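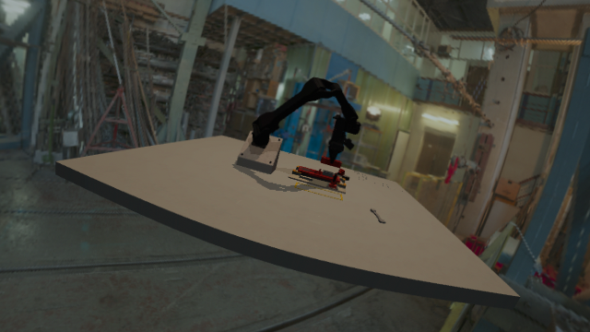
# A pharmacist on Clineo, and what the label leaves out

The pharmacist I spoke to has been behind the counter of a small drugstore in Masanja long enough to have seen ginkgo come and go twice. Customers now ask for Clineo, a "daily focus" capsule sold mostly online, and they ask in a tone that suggests they have already decided. I wanted to know what she tells them.

"I ask what they're hoping it will do," she said. "Most say memory. Then I ask what's wrong with their memory, and they say nothing, they just want more of it."

Clineo costs 48 dollars a bottle. The label lists caffeine, L-theanine, bacopa and something called the Rarorix blend, given as 600 milligrams with no breakdown of what is in it. I asked her whether that was normal.

"It's legal. A proprietary blend lets them give you the total weight and keep the split to themselves. So I can't tell you if you're getting a useful amount of any one thing. I can't tell you if it will bother your stomach, either."

The company that makes it, Uria, points to a study of 179 adults. I had printed the summary and brought it along. She read it standing up, with a pen in her hand, and underlined one line near the bottom.

"Three weeks," she said. "Bacopa studies usually run a lot longer than that. And look at what improved. They asked people how sharp they felt. People who have paid for a capsule, or been handed one by someone with a clipboard, will often tell you they feel sharp."

Was there a placebo group? The summary doesn't say. I had written to Uria to ask and got back a discount code.

She isn't against the stuff across the board. Caffeine works, she said, and the pairing with L-theanine has a few small trials behind it that she finds reasonable – reasonable, she repeated, when I wrote it down too quickly. "But you can get that from tea. You may not need the bottle."

What worries her more is what else people are taking. She has had customers on blood thinners pick up ginkgo without a word to their doctor, and customers on thyroid pills who didn't think a supplement counted as something to mention. "They fill in the form, it says list your medications, and they leave the capsules off. It's a plant, so they think it's food."

I told her that a friend of mine swears by Clineo and says he gets through his reports in half the time. She asked if he had also given up anything when he started. He had, as it happens. He stopped drinking on weeknights.

"Well," she said.

I asked what she would want to see before she recommended it. A full ingredient list with amounts, she said, then a trial with a proper control group, paid for by someone who doesn't sell the product, and tests that measure recall directly. She would also like to know how people did after they stopped.

Has she tried it herself? Once, from a sample. "I had a headache by lunch. That doesn't prove anything either."

The store still doesn't stock it. Customers who insist can order it themselves, and she asks them to bring the bottle in so she can check it against their prescriptions. A few have done so.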